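Small rules for kitchen runs

I have kept a rules sheet for arm work in kitchens since March, when the Usley kitchen came on to our list. It started as half a page of things I was tired of saying out loud. It is now two pages and I would like it to stop growing, so I am putting the main parts up here and then leaving it alone for a while.

Most of what is written about robot safety is about factory cells. There is a fence, there is a gate, and when the gate opens the arm stops. That is good practice and I have no quarrel with it. A home kitchen has no fence. It has a worktop, a floor, and whatever the household happens to keep on both. The rules have to be ones a tired person can follow at four in the afternoon.
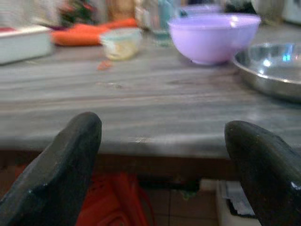 4 min read

The first rule is about the front edge of the counter. We treat it as a line the fingers may cross only when they are open and slow. The edge at this kitchen is a rounded stone-look lip, and a rounded lip is easy to misjudge from a wrist camera. You come in a touch low, one fingertip meets the lip, and the arm either trips its force limit or, worse, doesn't. So the approach height is set by hand for each counter and written on the sheet. We don't carry it over from the last place, even if the counters look the same.

The second rule is about what is under the counter. People check the top and forget the bottom. Cloth is the main worry, and there is something bright orange-red hanging or resting down there in the picture. Anything soft within reach of the arm gets noted before the first move. If the household is happy for us to shift it, we shift it. If not, the lower limit goes up and stays up.

The third is about see-through things. A clear tumbler behind a small translucent tub is hard for the depth reading, and ours will sometimes report the wall behind as the nearest surface. Clear items are never the first target of a session. They are also never picked from behind another item. Dinis, our planning software, will happily offer you that route, and you have to say no to it.

Food gets its own section. If there are carrots or greens out on the counter, they are either part of the task or they are obstacles, and the operator says which before starting. Deciding halfway through is how you end up with fingers that have touched both the vegetables and the floor. Finger pads are wiped before food and again after it, and scuffed pads go on the list for changing. I used to leave that to judgement. Now the limit is 1,000 grasps or the first visible tear, and the counter is in the log so there is no argument.

Metal plates are a smaller point. They throw back light and the rim can look thicker than it is. We pick at half speed and close in two steps. It costs a few seconds.

On logging: the Marikar set had 2,779 attempts in it and 267 of those had no note of who held the stop button. I don't believe anything went wrong in them, but I can't show it, and a record you can't show is not much use when somebody asks. The rule now is that the session doesn't open until the name is in the box. Bruvia does the same on their side and we copied their form, with one line taken out.

The stop button itself stays in the hand. It does not go on the worktop, on a chair or in a pocket. I would drop half the sheet before I dropped that line.

There are things I haven't settled. I don't have a good rule for wet counters — at the moment it says "dry it first", which is fine until the task is washing up. I also don't know what to do about pets beyond shutting the door. The next change to the sheet will probably be the wet counter one, and I'll put it up when it's written.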